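Shared Laundry Room Inspection Checklist, With Comments

Posted 6 December 2021 by the Dudell Property Desk
14 shares | 3 comments

We use this list twice a year in the laundry rooms at our smaller buildings, and again any time a machine is moved or replaced. The comments under each item come from the last walk-through at Flustedgate, a 10-unit building with the laundry on the ground floor. Change the items to suit your own room. Mark each one OK, FIX or STOP. STOP means the machine is unplugged and tagged until the work is done.

Before you start

Bring a flashlight, a tape measure, a small level, an outlet tester, a dry rag and the sheet from last time. Put a notice up the day before so tenants can plan their washing. Do not start with a load still running.

1. Floor and walkways

Check for standing water, loose tile edges and anything stored in the walkway. The path from the door to the machines should be clear enough for a person carrying a full basket.

Result: FIX. One tile lifts at the corner near the floor drain. It has been on the sheet twice now. Reset it before January.

2. Floor drain

Pour a bucket of water down and watch it go. Slow is a FIX. Backing up is a STOP for every washer in the room.

Result: OK. Lint was cleared from the grate.

3. Water supply hoses

Look at the full length of each hose, hot and cold. You want no bulges, no rust at the fittings and no sharp kinks behind the machine. Wipe each fitting with the dry rag and look at the rag. Rubber hoses with no date on them get replaced. Write the date on the new ones in marker.

Result: FIX. The cold hose was undated. A braided pair is on order from Plorari.

4. Shutoff valves

Turn each valve fully closed and fully open again. If it will not turn by hand, do not put a wrench on it. Write it up for the plumber. Valves that sit untouched for years tend to leak the first time they are forced.

Result: OK, both turn. The hot one is stiff.

5. Washer lid and tub

Raise the lid and let go of it slowly. It should stay up by itself. Close it, start a spin with the tub empty, then open the lid. The drum must come to a stop, or the lid must stay locked until it does. A washer that keeps spinning with the lid open is a STOP, no matter how many people are waiting for it.

With the power off, run your hand around the inside of the drum and feel for burrs or a cracked edge. Take out the lint filter if there is one, rinse it, and make sure it clicks back in. Look for coins and hairpins at the bottom.
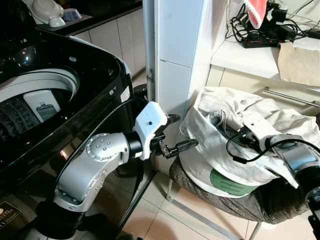 Massawe wrote in to say that the lid test should come before the hose check, and that at their building the lid lock had failed for months because the old sheet had it on the back page. They also asked if we test it with a load in.

We don't. An empty drum is enough for this test, and it keeps wet laundry out of the way. We have no problem with doing it earlier. The order on this sheet follows the way we walk the room.

Result: OK. Filter rinsed and put back.

6. Level and movement

Set the level on top of the machine, front to back and then side to side. Push on opposite corners. If it rocks, adjust the feet and tighten the lock nuts. Check again after a full spin.

Result: FIX, done on the spot. The back left foot was short by half a turn.

7. Drain hose

The hose should be held at the standpipe with a strap or clip, and it should not be sealed in with tape. Look for drips down the wall under it. The clip should hold when you tug on it lightly.

Result: OK. Old stain on the wall, dry to the touch.

8. Power cord and outlet

Each machine gets its own outlet. No extension cords and no power strips. Use the tester on every outlet and press the test button on any GFCI. Feel the plug after a cycle. A warm plug is a FIX and a hot or browned one is a STOP.

Result: OK on all outlets. The cover plate by the door is cracked. We had a spare and put it on.

9. Labels and controls

The warning label should still be on the machine, and the buttons should do what they say. Start a short cycle, pause it and cancel it. If a label has worn off, print the page from the manual and tape it to the wall at eye level. 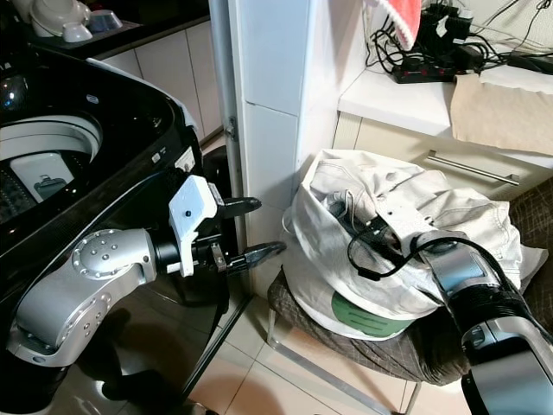

10. Dryer vent

Pull the dryer forward and check the duct. It should be metal, as short as you can make it, and joined with foil tape. Screws that stick into the duct catch lint, so take them out if you find any. Go outside and see that the flap opens when the dryer runs.

Result: FIX. The flap was stuck half open with lint. Cleaned, but the spring is weak. The replacement and tape came to 137 dollars with the service call - more than we expected for a flap.

11. Lights, door and sign

Every light on, door closes by itself, emergency number posted and readable.

Result: OK. The sign still had the old office number. New one printed.

Sign-off

File the sheet with the building's folder and leave a copy in the room. Anything marked FIX gets a due date. Anything marked STOP gets a phone call the same day. We keep old sheets for the life of the machine.

3 comments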